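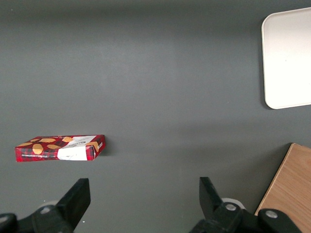

Work in this period covered the third and fourth units of the Pludow craft kit series: the folded gift box and the woven paper mat. Both units are now drafted in full, and the gift box has been through two rounds of trial sessions. The unit teaches a closed rectangular box with a tuck lid, in the proportions of an ordinary snack box like the red one lying on the gray tabletop, so that learners can compare their work with a form they already know. The flat cutting pattern fits on one letter-size sheet with a quarter-inch margin on all sides. The mat unit uses the same sheet size.

## Status against plan

| Item | Planned | Current status |
|---|---|---|
| Gift box instructions | Final | Final |
| Gift box pattern, print version | Final | Final |
| Woven mat instructions | Draft | Draft complete |
| Woven mat pattern | Draft | Draft complete, strip width under review |
| Teacher notes, units 1 to 4 | Draft | Units 1 to 3 complete |
| Spanish translation, units 1 and 2 | Final | Unit 1 final, unit 2 in proofreading |

The teacher notes for unit 4 are behind by three weeks. Yanling Yu moved to the translation work when the outside proofreader became unavailable, and the notes were rescheduled to the next period. The change does not affect the print date.

## Trial sessions

Trials of the gift box unit were held at 9 sites, all of them after-school programs in the Zorkerbridge district. A total of 152 learners took part. Madhu Kandpal ran the sessions with the site staff and collected the finished boxes for inspection.

In the first round, the most common fault was a lid that would not close. The cause was traced to the two side flaps, which were the same width as the body of the box. Once folded, the paper thickness left no clearance. The flaps were reduced by one-sixteenth of an inch on each side for the second round, and the fault became rare. It still occurs when cardstock heavier than 80 lb is used. A note on paper weight has been added to the first page of the instructions.

The second fault was scoring on the wrong side of the sheet. The printed lines are now labeled "score this side," and mountain and valley folds are shown with different dash patterns. Color is no longer used to tell the two apart, as several sites print in black only.

Of the learners in the second round, 58 completed the box within a single session without adult help. The remaining learners needed help mainly at step 6, where the glue tab is held inside the body while the adhesive sets. Edith Quispe has rewritten this step to use double-sided tape as the default, with glue stick as the alternative. Liquid glue has been removed from the materials list.

## Woven mat unit

The draft pattern uses half-inch strips. Jinlong Cheng tested widths of three-eighths, one-half and three-quarters of an inch on standard construction paper. The narrowest strips tore at the slit ends during weaving. The widest were easy to handle but gave too few rows to show the checkered or twill patterns clearly. Half-inch strips are acceptable for ages eight and up. A wider version for younger groups is under consideration and would require a second pattern sheet.

Slits are cut from the folded edge and stop one inch short of the open edge. The stop line is printed at double thickness following comments from two sites.

## Materials and spending

Almost 524 pattern sheets were used in the period, including spoiled sheets and staff test pieces. Paper came from Hista under the existing order. Cutting mats and bone folders were bought once and are kept for reuse in units 5 and 6. Spending on consumables is under the approved line. Spending on translation is over it, for the reason given above, and we request approval to cover the difference from the unspent travel line. No increase in the total is requested.

## Open issues

- Hou, the printer, has asked for patterns with a half-inch margin. The gift box pattern cannot be reduced to fit without changing the finished size. Unathi Dlamini is discussing a borderless print option with them.
- The scissors supplied at one site were too blunt for the mat slits. Replacement pairs have been ordered.
- Left-handed cutting diagrams exist for units 1 and 2 only.

## Next period

1. Complete the teacher notes for unit 4.
2. Run the first trial round of the woven mat in January.
3. Settle the margin question and release the gift box pattern to print.
4. Finish proofreading the unit 2 translation.
5. Draw left-handed diagrams for units 3 and 4.

The revised gift box pattern and the complete fault log are attached as separate files.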